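Onholm 615 Checkweigher with Reject Arm

In-line checkweigher for bagged and boxed goods. Replaces the old Onholm 227, spares for the 227 still held, ask.

What it does
Weighs every pack as it goes over the belt, kicks out the light ones and the heavy ones, keeps a log. Up to 70 packs a minute depending on length of pack. One operator can run it alongside something else, most of our customers do.

Set-up
Comes built and tested. Wheel it in, level the feet, plug in, run the set-up pack over it 20 times and save. New products are stored by name, no codes to remember. Changing from one to another is two presses on the screen. Belt height is adjusted with the handle at the infeed end - please do it with the belt stopped.

Weighing section
Sealed load cell, fixed under the middle belt. Draught covers on both sides as standard, top cover is extra. If your line sits near a roller door or a big fan, get the top cover. It's been the answer to most of the "weights keep drifting" calls we had last winter.

Reject
Swing arm as standard. Air blast for light packs, or drop belt for anything that bruises or tips over. Locked reject bin on all three. Bin full sensor included, was an extra on the 227.

Cleaning
Belts lift off without tools. Frame is open underneath so you can get a hose in, but not on the screen please, the screen is splashproof only. Dry the belt rollers before refitting or you will get slip and the readings will jump about.

Records
Batch report at end of run, to USB stick or over the network. Works with Keltis line software from version 4 onwards. Older Keltis needs the small converter box, we stock it. Arnau printers plug straight in. Other printers probably fine but we havent tried them all, send us the model.

Options
Top draught cover
Metal detector head by Raju, fitted before the weighing belt
Longer infeed, for packs that arrive bunched up
Beacon and sounder
Spare belt set (worth having, belts are made to order)

Not suitable for
Loose product, open tubs filled to the brim, anything hot enough to soften the belt. For those ask about the slower version with the flat chain.

Delivery and service
Normally four weeks. Longer in Febuary when the works is shut for stocktake. Price includes half a day's training on your site, second visit is charged. Service contract is optional, calibration certificate is yearly and you do need that one.

Demo machine available, send us your packs and we'll run them and send back the figures. Full packs please, at least a dozen, not empties. Ask for Shobha Warrier on sales or Azra Jurić for spares and service.

Page updated 11/08/2021 - prices on request.

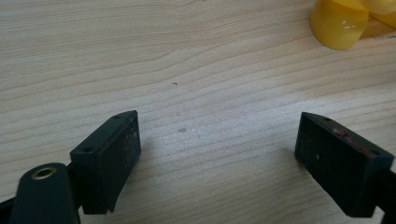
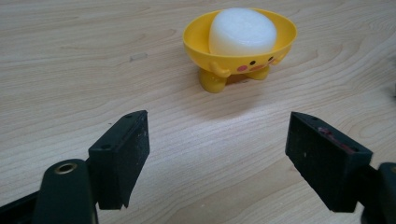 Second picture: yellow chick bowl, on a light wooden tabletop.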